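Setting Up a Self-Service Refreshment Table

Guidance for hosts of meetings and open days at Skatham House
Revised Jan 29, 2018

Any group hiring a room at Skatham House may provide its own refreshments. The house supplies the table, a cloth or paper covering, trays, baskets and display stands from the ground-floor store. Food and drink remain the responsibility of the host. The steps below explain how to arrange a single table so that guests can serve themselves without queuing across the doorway.

Before you begin

Collect the equipment from the store and sign for it in the book by the hatch. Wash your hands, wipe all trays and stands with a clean damp cloth, and dry them. Clear plastic stands mark easily and should not be rubbed with a scouring pad or dry paper towel.

You will need:
One table, with a plain covering
One bottle rack with a raised back row
Two baskets, one for sandwiches and one for containers
Two flat trays
One stepped display stand
Tongs, napkins and a waste bin

Step 1. Cover and position the table

Place the table with one long side towards the wall and leave a clear passage of 200 cm in front of it. Smooth the covering from the middle outwards and tuck in any loose corners. A plain dark covering is preferred, as it shows crumbs less readily than white and can stay in place all day.

Step 2. Put the tall items at the back

Bottles should go on the table first. Fill the back row of the rack before the front row, and turn all labels to face the guests. Keep one kind of drink to a rack where possible. Spare bottles are to be kept in the cool box under the table and brought up as spaces appear.

Step 3. Arrange the baskets and snack tray

Wicker baskets are suitable for sandwiches, wrapped goods and lightweight containers. Line the sandwich basket with a clean napkin or greaseproof paper if the sandwiches are unwrapped. Stand the triangles close together so that they support one another, and lift each one gently by the crust side, where it is firmest. Foil containers may be stacked inside one another in the second basket, ready for guests who wish to take food away.

Packets and boxes belong together on one tray. Boxes should be placed to one side and soft bags to the other, so that the bags do not slide beneath them. In this layout, the six bottles stand on two levels behind a cream tray, with the foil containers in an oval basket to the left of the rack and the snack tray further along.

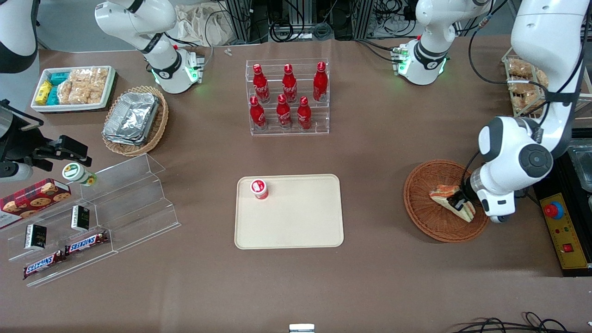
Step 4. Keep the middle tray clear for serving

The tray in the centre is where a guest's selection is put together. It should not be used for storage. Set out a cup, then add a sandwich and a snack as requested, leaving enough room at the edges for the tray to be picked up with both hands.

Step 5. Fill the stepped stand last

Small items that are easily knocked over – jars, sachets, individual cakes – are best shown on the stepped stand. Place it at a front corner of the table, with the lowest shelf nearest the guests. Do not overload the upper shelves.

Step 6. Label the food

Write a card for every kind of sandwich and stand it beside the basket. The card must name the filling and any allergens. Blank cards are kept in the drawer marked Tredari, together with the pens. Original packaging should be retained until the table has been cleared.

During the event

One person should be responsible for the table at all times. Sandwiches with meat, fish, egg or dairy fillings should be put out in small quantities, with the remainder kept in the refrigerator in Room 143. Replace the whole basket when refilling; fresh sandwiches should not be added on top of those already out.

Clearing away

Unopened drinks and packets may be returned to the host's own boxes. Sandwiches left on the table must be thrown away. Shake out the baskets, wash the trays in warm soapy water and return everything to the shelf from which it came.

Bookings for the equipment are handled by Rasha Sfeir. Questions about food storage should be addressed to Samer Hijazi at the Najjar Street entrance office.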